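4.2 Loading and unloading at the dryer: rules for safe work

This section is for operators who run the Grallow arm in a laundry room together with other people. Read section 4.1 first. The rules are the same for all sites, also for Itstead and Geltine.
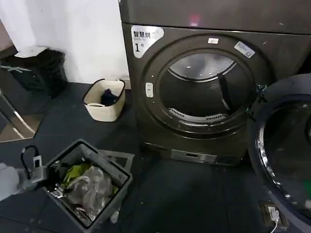
The arm must never be the first one to enter the working area. An operator checks the floor, the door and the drum, and only then gives the release.

Before the first cycle

1. Open the dryer door fully by hand. Do not let the arm push a door that is half open.

2. Look into the drum. Straps, cords and belts must be taken out or fastened before the arm reaches inside. A hanging strap can wrap around the wrist joint.

3. Check the lint filter at the lower rim. The fingers must not rest on the slots.

4. Walk the path of the arm. Baskets and bins may stay on the floor, but outside the marked zone. If you move one, teach its position again.

5. Check every cable that lies on the floor. A plug in a floor socket near the door is a common place for trouble - lead the cord away from the path, or cover it.

6. Set the speed limit to level 3. Higher levels are allowed only when no person is in the room.

CAUTION: Do not reach into the drum while the arm is released. Press stop, wait for the steady light, then reach in.

During work

7. Keep a distance of 800 mm from the arm. This applies to visitors too.

8. Take only one piece of clothing per grip. If the arm lifts two pieces, let it put them down and start the grip again. Do not pull them apart by hand.

9. Dark clothing on a dark floor is difficult for the vision system. Use a light basket, and switch on the room light also in daytime.

10. Plastic bags do not go into the drum. Sort them out before the load, even when they lie together with the fabric in one bin.

NOTE: Code labels on the dryer help the system to find the door. Do not cover, wash off or replace them. If a label is damaged, report it and work in manual mode until it is renewed.

After work

11. Send the arm to the parking position and press stop.

12. Write the cycle in the log, with all stops and the reason for each. Use form 79 from Vukadinović. Empty lines are not accepted - write "none" if there was no stop.

Revision: October 10, 2022. Step 9 was changed after the August tests.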